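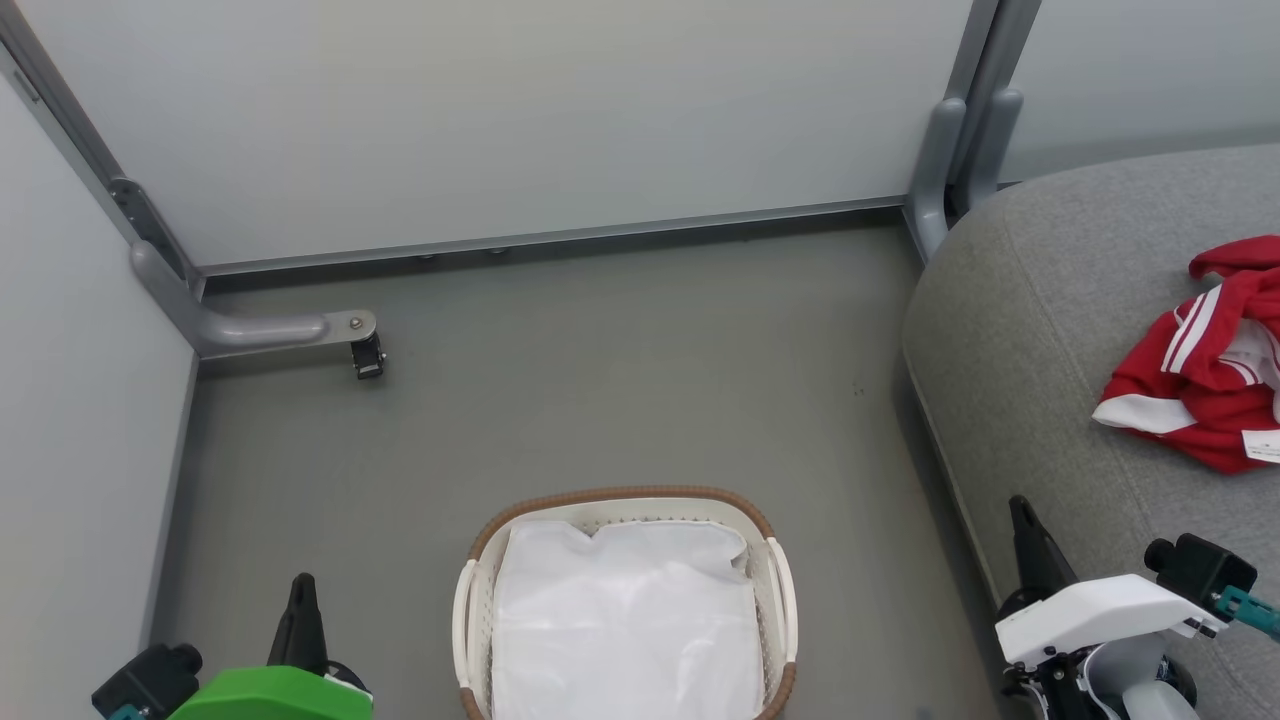

Semthorpe house rules for the laundry task: your questions

Do I really have to keep the floor clear?

Yep! Only the basket and the sofa belong inside the panels. Bags, shoes and coffee go on the bench outside (I've tripped on mine, so I'm strict).

How close can I stand?

2 metres while the arms are live. If you need to straighten a sleeve, hit pause first and wait for the beep. 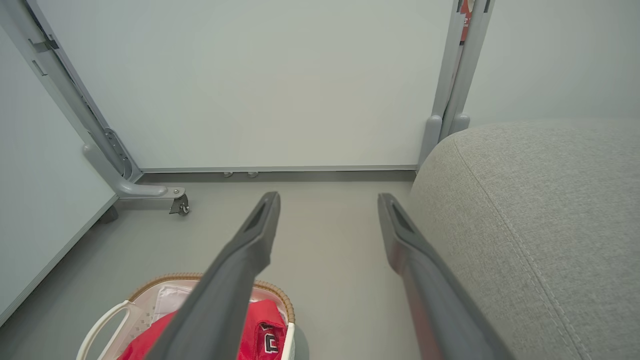

Same goes for the grippers, by the way. Please don't guide the fingers by hand, even when they're barely moving.

Which clothes are okay?

Anything soft. I skip drawstrings and chunky zips, they're a pain.

When do we check the stop button?

Every Monday, and again after 100 runs. Write it in the Delero log with your initials, even if it worked fine.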